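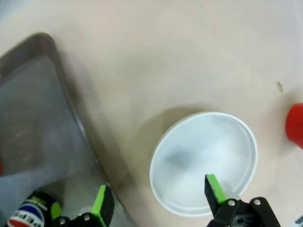 Numness SC supporters' group, February meeting, started 7:10 pm
37 present, quorum ok. Last minutes read, approved, no changes.

**League move**
- Club still waiting on the league re: moving up a division. Answer was due last month. No new date given.
- Front office says the stadium lease is the sticking point, the city wants a longer term than the club does.
- Long discussion on whether we put out a statement now. Some want to push, some think it makes the club look weak. Vote: hold off untill the league replies. Carried, 2 against.

**Preseason**
- Friendly at Erkik confirmed, afternoon kickoff. Away end is general admission, no drums past the gate (their rule, we asked twice).
- Mohmand game might go behind closed doors. Club to confirm by email.
- Bus to Erkik: deposit paid out of travel fund. Leaves from the north lot at 9 am, not the train station like last year. Need to fill it or fares go up.

**Scarves**
- Order of 1000 too many for most people in the room. Supplier won't drop the price on a smaller run. Agreed to ask the club shop to take half.
- Design: two options passed around. Stripes won easily. Lettering to be bigger, hard to read from accross the field.

**Section 2**
- Complaints again about flags blocking the view in the lower rows. Big flags to go up for walkout and goals only, then down. Try it for the first home games and see.
- Capo stand still wobbles. Club has been told. Asked for it fixed before the opener.
- Request for a quieter row for families, next to the aisle. Club ticket office to be asked.

**Nulolero**
- Their group wrote, wants a trophy for the derby this year. General yes. Not paying for all of it. Reply to say split the cost, winner keeps it til the next one.
- Also want a joint food drive at the home leg. Agreed.

**Other**
- Membership cards late, printer problem. Old cards good at the bar through the opener.
- Song sheet: second verse of the new one needs work. Send ideas in.
- Away ticket allotment for Mohmand, carried over to next time.

Closed 8:45 pm. Next meeting same room, after the Erkik game.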